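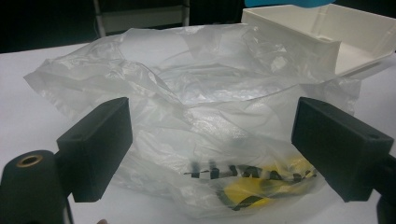

Something yellow and black through the plastic.

Wed 16 September

It rained all night and I slept badly, but in the morning the air was so clean that I decided to walk to the bus instead of waiting at the corner. It is now five months that I live without a car. I sold it in April, and I remember I wrote in this diary that I would probably buy another one before the autumn. I have not bought it. I want to write down how it is going while I still notice the difference, as I think soon I will stop noticing.

The morning bus from Fesville leaves at 9 when the driver is the tall one, and a little later when it is the other. Today it was the other. I stood under the roof of the stop with a woman who had a cello on her back and a boy who was eating cereal from the box. When I had the car I did not know any face on this road. Now I know perhaps half of the people, although not the names, and we nod. I like the nodding very much. In my own language we would have to speak, and it would be tiring.

The ride to Nirnesano takes 30 minutes if the level crossing is open. I used to think of this time as lost, and for the first weeks I tried to fill it. I carried my grammar book, then a newspaper, then the knitting, which was a mistake with the curves after Plasar. Now I mostly look outside. The farmer at Plasar has plowed the lower field already and there were white birds walking behind the tractor, very close to it, like people looking for a dropped coin. The beeches on the hill are still green but on one side they are starting.

I must also write the bad part. On Monday the last bus did not come. There was no notice, and the telephone number on the pole played music to me until I gave up. I walked as far as the bridge in my office shoes and I was angry at the bus, at the shoes, and at myself for selling a perfectly good car. Then Boris Šťastný came past in his van and took me home. He said, "You see, this is why people have a car." I said yes. He is right, but I noticed that he told me about his brake repair for the whole way, and what it had cost him, and I did not feel so envious after that.

I have made the calculation again this evening. With the monthly pass, two taxis and the new rain jacket, I am still spending less than I did on insurance and gas. The jacket should maybe not be counted, but I would not have bought it if I had a car, so I count it. My sister says I should count my time as well. I do not know how to put a price on looking at birds behind a tractor.
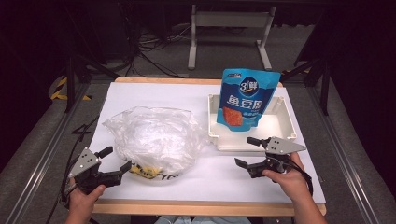
The bag and the white tray.

The shopping is the real difficulty, more than the work. I had the habit of buying everything on Saturday and filling the trunk, and I never thought about the weight of anything. Now I know that two bottles of oil and a cabbage are too much together with potatoes. I go to Pärn on the way home instead, small amounts and more often. The bread is better there and the cheese is more expensive. The man at the counter corrected my pronunciation of "thyme" today, very kindly, and I was thankful, but I also think English could have warned me about this word.

I forgot the onions. With a car I would have gone back for them. I made the soup with leeks and it was good — a little thin.

In the evening I telephoned my sister and she asked what I will do when there is snow. I answered that I will wear the boots, and she laughed, and I laughed also, but after the call I looked up the winter timetable. It is not printed yet. Last winter I drove to work in the dark with my shoulders up to my ears, afraid of the ice at the crossing, and I had forgotten this until I started to write it here. So perhaps the boots are really an answer.

Tomorrow I must be at the dentist early and there is no bus that fits. I will ask Boris in the morning, or I will take the bicycle, if the back tire still has air. I should have checked it while there was light.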